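Tipoki shirt-folding study: your questions 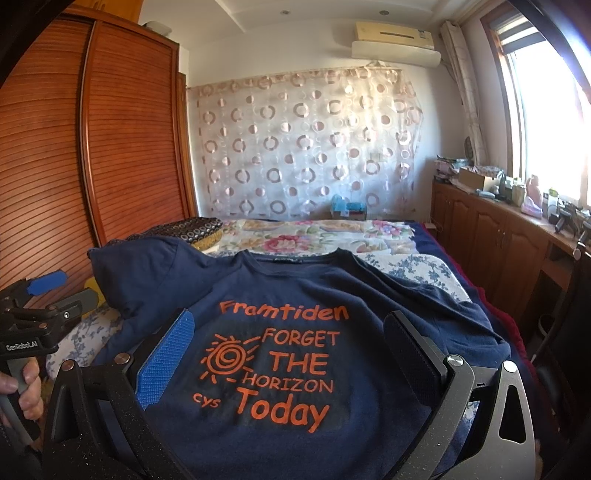

ABOUT THE METHOD

What is Tipoki?
It's our project on teaching a robot to fold clothes from people's own movements. I'm Tayla, I look after the bedroom side of it (beds, shirts, pillowcases), and I get enough emails about it that Maxine Sutcliffe told me to write the answers down once and for all!

Where's the robot?
Not in the bedroom. A person does the folding with a gripper in each hand, and we train on what the grippers record. The robot only comes in at the testing stage, back at the lab, and it has never seen any of the homes we record in.

Why a bed and not a nice flat table?
Because people fold on beds, or at least everyone I know does. Beds are soft, the covers are busy, and a navy shirt over a flowery bedspread is a very different thing to look at from a white one on a grey bench. Our first policy was trained on bench data only and it was hopeless on anything with a pattern under it.

Does the print on the shirt matter?
More than I expected. Big lettering like "FORGET THE HORIZON" tells you which way is up and which side you've got, so the policy learns to lean on it. Then you hand it a plain shirt and it dithers. We now mix printed and plain ones, and Laurinda Marinho is running the comparison with prints hidden in training.

Do you smooth the shirt out first?
No, and please don't if you're recording for us. Spread it so the collar and both sleeves can be found, then leave the wrinkles and any bunched sleeve as they are. Sorting those out is part of the job.

ABOUT THE RESULTS

How much data is in the first set?
746 folds in 23 bedrooms. We threw out another 159 where one gripper lost track of where it was, mostly when somebody turned right round to grab something behind them.

So does it work?
On short-sleeved shirts, pretty well. Long sleeves, not yet. It gets the first one over and then drags it back out again with the second, which is quite painful to watch. It can take up to 9 tries to pick up a hem on a soft mattress, too, and I'd like that to be a lot lower before we say anything grander.

Can I have the data?
Soon, I hope. Beverley Nepia is checking every recording for things like post and family photos before it goes out. December is the plan.

Can I send you a question that isn't here?
Yes please! I go through the project inbox on Thursday mornings. If it's about the training code, put Heiðrún Zoëga's name in the subject line, as she'll give you a far better answer than I would.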